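Wornum Tenants' Union Questions Claims Behind Bukberg "Smart Heat" Billing

WORNUM, November. The Wornum Tenants' Union today called on Bukberg Property Management to hold off on its new heat billing plan until the company shows the math behind it.

Bukberg told residents of Dafis Court last month that it will stop including heat in the rent and start charging each apartment by a formula supplied by Cluvon, a billing firm. The notice says the change will be "fair, simple and green." It gives no rate, no sample bill and no name of anyone who checked the formula.

The union has read the notice several times and still can't say what a tenant in a two-bedroom would pay in January.

Dafis Court has 244 apartments and one boiler plant. There are no heat meters in the apartments, and Bukberg says it has no plans to put any in. The Cluvon formula splits the gas bill by floor area and by the number of people on the lease. A family that keeps the radiator off all winter would pay the same as the same size family next door with the windows open. How that is supposed to get anyone to save energy is left to the reader.

The notice also promises that "most households will see savings." The union asked which households, and compared with what. Bukberg's reply was a link to a Cluvon brochure. The brochure has a chart with no numbers on one side.

Rents are not going down to match. A tenant paying $911 a month with heat included will pay $911 a month without it, plus the Cluvon charge, plus a $6 monthly service fee for being sent the bill. If there are savings in that, the union would like to see them on paper.

Bukberg has said the old system hid the true cost of heat. That may be so. The boiler plant leaks, by the company's own repair log, and under the new plan the cost of the leak moves to the people who have no key to the boiler room.

The union is asking for three years of gas bills, the full formula, and a written date for the boiler repair. It has collected 50 signed letters from leaseholders and delivered them to the Bukberg office.

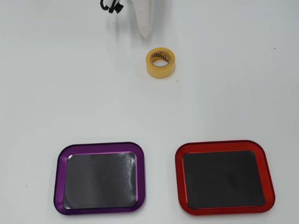
Does a tenant have to sign the new lease addendum right away?

The union's advice is to wait. Bukberg's notice sets no deadline for signing, and the current lease, with heat included, stays in force until its end date.

Copies of the notice and the union's letter are at the front desk of the Wornum Tenants' Union, open until 7 p.m. Press questions can be left there as well.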